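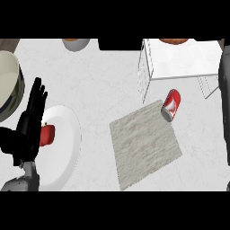
FOR IMMEDIATE RELEASE

Gundeck Asks What "Dishwasher Safe" Is Supposed to Mean, and Doesn't Much Like the Answers

Tableware group publishes its review of care claims on everyday plates and bowls, its own included

August. Gundeck, the independent tableware testing group, today published Safe for What?, a review of the care claims printed on the bottoms, boxes and sales pages of everyday dinnerware. The review covers 119 plates, bowls and serving dishes bought at regular retail prices over the past year. It was written for people who buy plates, use them every day and would like them to look decent for longer than a lease.

The short version is that the words "dishwasher safe" tell a shopper very little. Gundeck found the phrase on glazed stoneware, on porcelain, on tempered glass, on melamine and on one hand-painted serving bowl whose own care card, folded up inside the box, told the buyer to wash it by hand. Few of the makers said how many washes the claim was based on. Fewer said at what temperature, with what detergent, or who did the washing.

"We kept asking the same question, which was 'safe for how long?'" said Ye-seo Geum, who led the review. "Some companies answered with a number. Some answered with a paragraph about heritage. A few sent us a link to the same sales page we were asking about."

What was tested

Each piece went through repeated cycles in standard household machines, using a store-bought powder detergent and the normal program. Gundeck did not use an industrial washer, and it did not use the gentle cycle, on the theory that very few people with a sink full of supper dishes do either. Pieces were checked for loss of shine, gray marking from flatware, fading of printed or painted color, chipping at the rim, and the fine web of cracks in the glaze that potters call crazing.

The review ran 1476 cycles in all, spread across four machines. Pieces were moved between machines so that one hard-working spray arm wouldn't be blamed for, or take credit for, the whole result.

Readers should know what this does and doesn't show. A home machine in a hard water area will treat a plate differently from one in a soft water area. Gundeck used one water supply. It would be wrong to take the results as a forecast for every kitchen in the country, and the group would ask reporters not to print them that way.

What was found

Plain white porcelain did well. That is not news to anyone who has eaten in a diner, and Gundeck is a little embarrassed to be announcing it. Most of the plain white pieces came out at the end looking much as they had at the start, apart from gray marks left by forks and knives, and those came off with a mild scouring paste.

Color was where the trouble started. Decoration laid on top of the glaze faded sooner than decoration sealed underneath it, often much sooner, and metallic bands were the worst of the lot. The packaging almost never said which kind of decoration the buyer was getting. Nine pieces sold as dishwasher safe had lost color that could be picked out from across a table by people who hadn't been told which plate was which.

Matte glazes, which have been in every catalog for several years now, collected flatware marks faster than glossy ones. Some of the marks would not come out. Two of the companies that replied described this as "patina." Gundeck has no objection to patina on a copper pot. It has doubts about the word when it is used for a scratched cereal bowl.

Price was a poor guide. The most expensive dinner plate in the review finished in the middle of the pack, and several supermarket plates finished ahead of it. Weight was a poor guide too. Heavy plates feel sturdy in the hand and buyers tend to trust them, but the heavier stoneware in this group chipped at the rim as often as the lighter pieces did. Rolled rims held up better than thin, sharp ones.
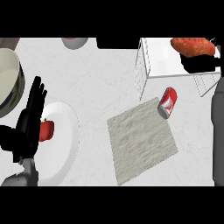
About those other claims

While the group had the boxes open, it read the rest of them. "Chip resistant" turned up often. Gundeck asked makers what the plate was resistant to, meaning what kind of knock, from what height, against what surface. Most of the replies did not include any of those things. One said that the product had been "engineered with daily life in mind." The group would like to meet a dinner plate that was not.

"Restaurant quality" was another favorite. Restaurants buy plates in large numbers, stack them high, break them and buy more. What they pay for is a shape that stays in stock and a price they can stand. A household buying a set of plates for the next ten years may want something else, and nothing in the phrase helps them tell.

"Microwave safe" fared better, since most companies could at least explain what they meant by it. Even so, a number of pieces marked this way got hot enough at the rim to be unpleasant to pick up with bare hands after heating a bowl of soup. The claim, as makers use it, is about the plate coming through unharmed. Fingers are apparently a separate department.

What the makers said

Gundeck sent its results to every maker and store brand in the review before publication and printed each reply it received. Two are worth mentioning here.

Orkidska, whose Sung line of oval plates and platters was included, supplied cycle counts and a written description of its wash test. Its plain Sung pieces finished in the upper part of the results. Its banded ones did not, and the company said it would review the wording on that packaging. It did not say when. Gundeck has asked again.

Drornon disagreed with the review altogether. The company said that household machines are too uneven to produce a fair result and that its own laboratory testing is more reliable. Gundeck asked to see that testing. Drornon said it was confidential. The group accepts that a lab can control conditions better than a kitchen can, but it notes that the plates are sold to people with kitchens.

"I don't think anyone sat down to mislead people," said Geum. "I think a phrase got printed on a box a long time ago, sales were fine, and there was never a reason to look at it again. But if a company can't tell me what its own label means, I don't see why I should pay extra for it."

What Gundeck is asking for

The group is asking makers to print a cycle count next to any dishwasher claim, along with the temperature used. It is asking them to say on the box whether decoration sits over the glaze or under it. Where a care card and a label disagree, it would like one of them thrown out.

It is not calling for a new logo. There are plenty of logos already, and Gundeck found buyers had trouble saying what the current ones stood for. A sentence in plain English would do more good and would cost less to print.

Advice for shoppers, such as it is

Anyone replacing a set this fall may find the following useful. Run a fingertip over the pattern before buying. If the edge of the color can be felt, the decoration is probably sitting on top of the glaze and will wear sooner. Look at the unglazed ring on the foot of the plate, and if it feels rough, expect it to scratch whatever is stacked under it. Buy one plate and live with it for a month before buying eight. Ask the store whether single replacements are sold, because a set with no replacements shrinks every time somebody drops one.

Shoppers with plates they already like should probably keep them. Scouring paste is cheap, and most of the gray marks that send people looking for new dishes are metal left behind by the flatware, sitting on top of a glaze that has nothing wrong with it.

Limits of the review

Pieces were bought once, from one production run each, and makers change suppliers without telling anybody. Gundeck did not test for lead or cadmium, did not test pieces in the oven, and did not look at wooden, bamboo or enameled metal dishes. The people who scored color loss were shown pieces under the same lamp, at the same distance, but they were still people, and they did not always agree. The full report includes the scores where they split.

The group paid for every piece and took no money or merchandise from any company named in the review. Two companies offered free replacement sets after seeing their results. Both offers were turned down.

Availability

Safe for What? can be read in full, free of charge, on the Gundeck website, with results for each piece, the test method and all replies from makers. Printed copies can be requested by libraries and consumer groups. A follow-up on drinking glasses is planned, though no date has been set.

About Gundeck

Gundeck buys, uses and reports on household tableware. It does not sell dishes, license a seal of approval or hand out awards.

Media contact: Ye-seo Geum, Gundeck press desk. Interview requests are answered in the order received. Makers wishing to add or correct a reply may do so at any time, and changes will be marked in the online edition.

###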